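3. What people do with a blank sheet
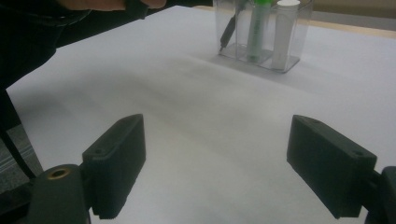 Boris Ondrejka
Lecturer in design, Skistadau

Figure 1. A work surface covered in white paper.

I've been fussing over first marks since January, when I started asking my evening drawing group at Hamen to fill a big sheet of white paper any way they liked (no prompt, no rubber, 20 minutes). I expected everyone to start in the middle. They didn't! Of the 63 sheets I kept, most begin near the top left, a lot like a letter would, and the drawing kind of drifts down from there. Yannick Delorme thinks it's a handwriting habit, and I lean that way too, though two of our left-handed regulars did the same thing and I still can't explain them. I come back to those two in Section 4.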